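Prelton has put out its crosswalk report and I read it over lunch, so my afternoon is ruined.

The city has 358 crosswalk buttons. Downtown, most of them have been disconnected since the signals went on a timer. You press, you wait, you feel involved.
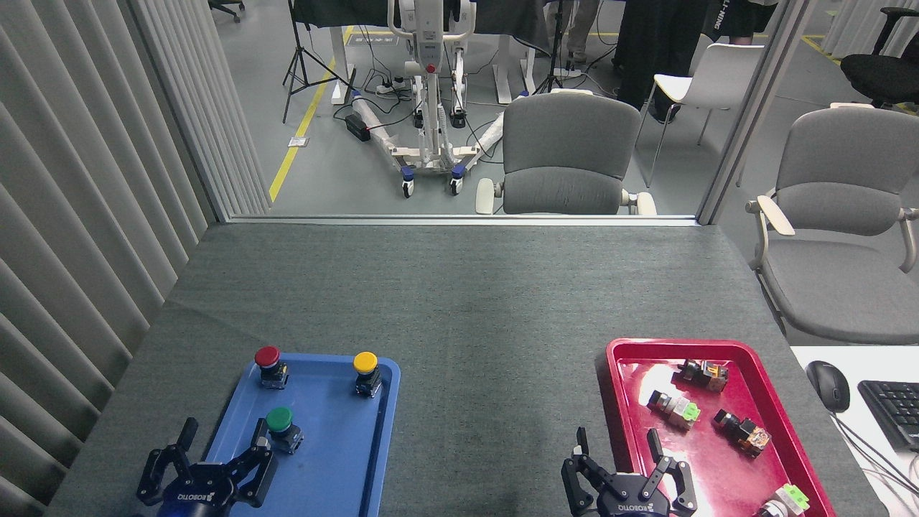
The one at Olden and Third has been my personal enemy for years. I've pressed it nearly 1,000 times. The report lists it as "retained for continuity."

Page 30 has the price of removing the dead ones. It costs more than leaving them up, so they're staying up, and they'll get a fresh coat of paint in September.

There are 14 downtown that still do something. The report doesn't say which. I asked. They said they'd get back to me.
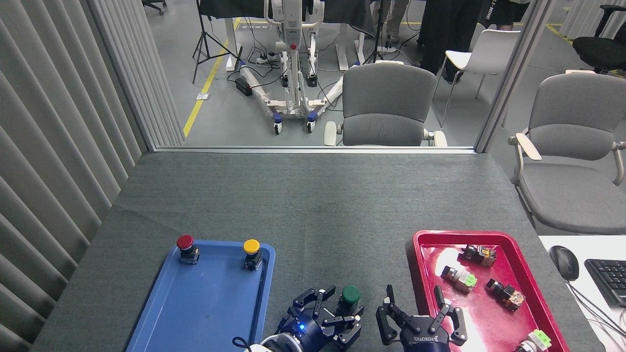
Gareth Parsons: The one outside the library works. Press it at 6 a.m. and you get the walk sign right away. Any later and you're on the timer like everyone else.

Thank you, Gareth. I am not getting up at 6 a.m. to cross a street.

Okay, I've set an alarm. Will report back on the library one, then Olden again on the way home.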